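**Covevcombe, Dec 6, 2019**

# Kusuma opens its refill kitchen in Covevcombe, and you're invited to bring your jars

Hello! I'm Yuzuki Miyazaki, I run Kusuma, and I've been told a press release should be written as though somebody else did it. I tried that and it sounded like a letter from the water board, so you're getting me instead.

The news is that our refill kitchen is open. We're in the old shoe repair shop on the corner of Ploltcombe Road, the one with the green door that sticks (push low down, near the letterbox). You bring a clean container from home, we weigh it, you fill it with whatever you like and pay for what you've taken. Rice, oats, lentils, flour, dried fruit, tea, pasta, and a frankly silly number of beans.

Some of you will know us from the Saturday market, where we've had a stall since August last year. It was a folding table, a set of scales and an umbrella that blew into the canal twice. In that time we did 3,839 refills, which I know because Raed Nimri wrote every single one in a notebook with the weight beside it. He has asked me to say that the notebook is retired and we now have a proper till.

## What we've got

There are 26 dry goods to start with, and more to come in the new year once we've put the second lot of shelves up. The heavy things are at the bottom and the spices are at eye level, except for cumin, which sells so quickly that it lives by the till. Nuts have their own corner with their own scoops. Please don't swap the scoops around! If you have an allergy, tell whoever is serving and we'll fill your jar for you from a fresh bag in the back.

The bread flour comes from Marek Doležal, who mills it nine miles up the road and delivers it himself on Tuesdays. I'd been buying his flour for my own kitchen for years before I got up the nerve to ask if he'd sell it to me by the sack. He said he'd been wondering when I would.

"People come up to the mill and ask for one small bag, and I've never had a good answer for them," says Marek. "I can tell them to go to Yuzuki's now. I'd sooner be milling than standing at a counter anyway."

## About the room

We wanted it to feel like somebody's kitchen, so the middle of the shop is given over to one long filling table where you can put your things down and take your time. Junhao Guo designed it, and he and I had what I'll call a lively month over the colour. He wanted it pale. I said pale would show every lentil and every grain of turmeric, and he said yes, exactly, that's how you'll know to wipe it. He's won, and it's lovely, and I wipe it constantly.

The walls are pale too, for the light. It's a north-facing shop and the last lot had it painted a sort of gravy brown, so you can imagine. Three coats it took.

Jars were the other long discussion. We went for clear glass wherever we could, because half the pleasure of a shop like this is seeing what's in things, and because I have personally made a crumble with salt. Glass does want a bit of care, so here's how we'd suggest you go about it at home before you come in:

- Wash the jar in hot soapy water and take the rubber seal off if it has one.
- Leave it upside down on the rack overnight. A damp jar will ruin your flour by the weekend.
- Soak the old label in warm water with a spoonful of bicarb, then rub off the gluey bit with a drop of cooking oil.
- Write the weight of the empty jar on the bottom in pencil or on a bit of tape, and next time you can skip the first weigh-in.
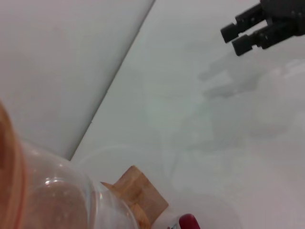 If you haven't got any jars, don't go and buy some for our sake. An ice cream tub is fine, and so is a paper bag or a clean pillowcase (we've had one, for oats). There's also a give-and-take shelf by the door. Leave what you don't need, help yourself to what you do. Wusteo, the café across the road, have been saving their big pickle jars for us, and after a couple of washes they hardly smell of pickle at all – although I'd still use them for pasta before I used them for sugar.

## Jar mornings

From the new year we'll be running a jar morning once a month, for anybody whose kitchen cupboard has got away from them. Bring the half packets and the mystery bags with the peg on, and we'll sort through it together with a pot of tea going. Thulani Nkuna is leading them. He's spent most of his working life in school kitchens and can tell pearl barley from pudding rice at ten paces.

"My mother kept everything in jars and knew the level of each one," says Thulani. "She did her shopping list by walking past the shelf. I'd like people to get that back, it saves such a lot of money and bother."

Places are free but there isn't a huge amount of elbow room, so please put your name down at the till.

## Opening offer

The first 300 customers through the door get a cotton bag and a scoop of porridge oats on us. No need to spend anything.

**Opening hours:** Tuesday to Saturday, 9am to 5.30pm. Closed for lunch if I'm on my own, but I'll leave a note.

**Getting here:** the bus stops outside the library and it's a two-minute walk downhill. There's a step at the front door and a level way in through the yard – ring the bell and one of us will come round.

**For the press:** do come and see us, mornings are quietest. Ask for me or Raed at the shop. Junhao is happy to talk about the table, at length.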